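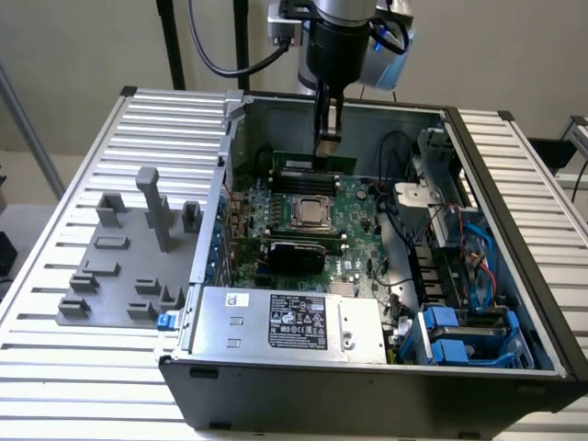

4. Opening and emptying desktop computers

4.1 Choice of task

The household chores in Section 3 were chosen because most readers have done them and can judge the result for themselves. Taking apart a desktop computer is a different sort of job. It is paid work, done on a bench by people who have been trained for it, and the result is either accepted by the next bench or sent back. We included it to see whether the methods that coped with folding and table clearing would also cope with rigid parts, small clearances and latches.

The task list was drawn up with Prukero, a refurbishing workshop that takes in 2,000 used desktop computers a month. Etelka Bodnár, who runs its stripping line, let us watch two of her staff for a full shift and note each step by hand. The staff do not follow a written order. They take out whatever is easiest to reach, and they change the order when a cable is in the way or a latch is stiff. For the tests we fixed the order, so that a failed step could be traced to its cause.

Seven operations were kept: freeing a power lead from its socket, freeing a data cable from a drive, lifting out the drive carrier, opening the memory latches, pulling a memory module, removing an expansion card, and taking out the power supply. Each was tried 25 times by the arm alone. Removing the side panel was left out. The panels arrive dented often enough that the staff use a lever, and we had no safe way to give the arm one.

4.2 Set-up

The tower is laid on its side on a slatted aluminium table with the motherboard facing upwards, and the arm works from overhead. The gripper has two flat fingers. The camera module is carried on the arm beside the wrist, so its view changes with every movement and is partly blocked whenever the fingers are low in the case. A second, fixed camera looks at the bench and was used for scoring only.

A printed fixture plate lies to the left of the case and carries slotted blocks and U-shaped holders. Figure 4 gives the arrangement, with the gripper above the memory slots. It also shows how much of the case is already spoken for: the drive cage and the blue cables are on one side, the power supply is at the bottom, and the fingers have to come down between them all without catching.

The case was not clamped. Prukero does not clamp its cases, and Bodnár's view was that a clamp would cost more time than it saved. This choice had a clear effect on the results and we return to it in Section 4.4.

4.3 Control and training

The controller is the one described in Section 2, with the same weights at the start. It was then trained further on demonstrations recorded by Hằng Đào and Tùng Đào, who drove the arm by hand control through each of the seven operations. Neither had worked on a stripping line before. They were shown the work by the Prukero staff and practised until their own failures became rare. Demonstrations in which the operator had to start again were kept, on the grounds that they contain the recovery movements the controller would need.

Force at the fingers is estimated from motor current. A wrist force sensor from Lellier was fitted during early trials and taken off again, as it lengthened the wrist and brought the camera too close to the side of the case. The current-based estimate is coarse. It will show that a finger has struck something hard, but it cannot tell a latch that has opened from one that has only bent.

No part of the controller was given a drawing of the computer. The test machines came from the same product family as the training machines, with differences in cable routing, dust and wear. The controller was frozen on 14 March 2023 and all trials reported in this section were run after that date.

4.4 Results

The operations fall into three groups. The drive carrier and the power supply were the most dependable. Both have large surfaces to hold and a single direction of travel, and an error in the first grasp usually corrects itself as the part starts to slide. Where these operations failed, the usual cause was a cable left attached by an earlier step. The arm pulled, the cable went tight, and the current limit stopped the motion. No parts were damaged in this way, although on one occasion the whole case was dragged across the slats before the limit was reached.

The memory module and the expansion card form the second group. A seated module offers a thin edge with its neighbours close on either side, and flat fingers suit it well provided they are in line with it. When they were slightly turned, the fingers closed on one corner and the module came up at an angle and jammed. The operators in the demonstrations dealt with this by letting go and gripping again nearer the middle. The controller learned the letting go and was less consistent about the second grip. In several trials it repeated the same poor grasp until the time limit ran out.

Memory latches and cables make up the third group, and here the system was poor. Opening a latch calls for a push with one fingertip, held for long enough to feel it give. A person does this with a thumb and steadies the slot with the other hand. A single arm has nothing to steady with, and since the case was free to move, some of the push went into shifting it. Cables were worse. The plug is small, the lead bends out of view, and the retaining clip has to be squeezed while the plug is drawn out. Most of the successful trials on the data cable came from machines in which the clip was already worn.

We also timed the work. Even in the first group the arm was slower than the Prukero staff at every operation, and the gap was widest where the staff use both hands. Much of the arm's time went on approach movements above the case, made slowly to avoid touching the cables.

4.5 Comparison with earlier work

Blackburn and Kiều tested a similar list of operations with a clamped case and a tool changer, and reported few failures on latches. Their system was told the model of each computer and the position of every part. Our trials agree with theirs in ranking cables as the hardest item. They differ on memory modules, which their suction tool lifted without any need for finger clearance once the latches were open. The Dralludura bench tests used cables cut short in advance, so their figures for cable removal cannot be set beside ours.

Trương's survey of repair work argues that the number of hands matters more than the quality of the fingers. The results above are in keeping with that argument but do not settle it. Clamping the case would remove part of the need for a second hand, and a repeat of the latch trials with a clamp is planned for April.

4.6 Use on the line

Bodnár was asked which of the seven operations she would hand over in their present state. She named the drive carrier and the power supply, on condition that a person had disconnected every cable first. The staff pointed out that disconnecting the cables takes most of the effort and that the two parts named are the quickest to remove by hand. On this evidence a shared bench would save little labour at Prukero. The case for it might be stronger in a workshop where the power supplies are heavier or where the same person lifts them all day, and we have no measurements from such a site.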